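How to get ready for your first amateur bout

Updated 11 August 2025

Quick one this, typed between sessions. A few of our lot at Kilanach have their first bout coming up in December and I keep answering the same questions at the door. So.

Medical first. Book it now, not in November. Your card has to be signed and in the gym before anyone will match you. Photocopies no good. Lost your card? See Jarlath Moynihan, he does the paperwork Tuesdays, bring a passport photo.

Weight. Pick the weight you walk about at when you're training properly. Don't go chasing a lower one for your first go. Weigh yourself same scales, same time, morning, after the loo. Write it down. If you're drifting up by more than a kilo, eat normal and cut the takeaways. No sweat suits, no skipping water. I will send you home.

Running. Three times a week. One steady, one hills, one intervals. The steady one can be the canal loop, 3,000 metres, twice round once you're used to it. Intervals: 10 hard efforts, a minute each, walk back between. Hate them all you like.
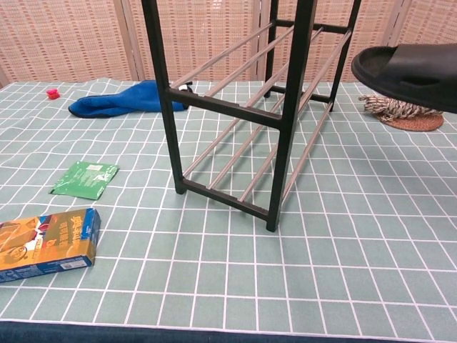
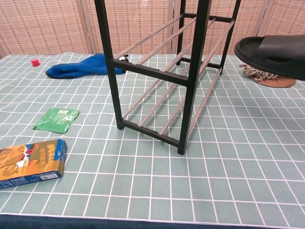 Sparring. Nothing wild in the last fortnight. Technical rounds only, last proper spar ten days out. Ask for someone taller and someone southpaw, at least one of each before you fight. Headguard fits or you dont get in. Tighten it, shake your head, if it moves get another.

Kit bag, pack it the night before:
Medical card
Gumshield, moulded, in its box
Groin guard or chest guard
Boots, two pairs of socks
Wraps, washed
Vest and shorts, club colours
Towel, water, banana or whatever you can keep down

Gloves and headguards get handed out at the show, leave yours at home.

On the day. Weigh-in at the Gilmartin Hall is early, so eat after it, not before. Porridge, toast, something plain. Then it's hours of sitting about. Bring headphones. Keep your feet warm. Start warming up four bouts before yours: skip, shadow, then pads with your corner. You want a light sweat on before they call you.

First round. Hands up, jab, breathe out when you punch. Everyone forgets to breath. Listen for one voice, your corner's, ignore your uncle.

If you lose, shake hands, both corners, and back in the gym when the doctor's rest period is done. Same if you win.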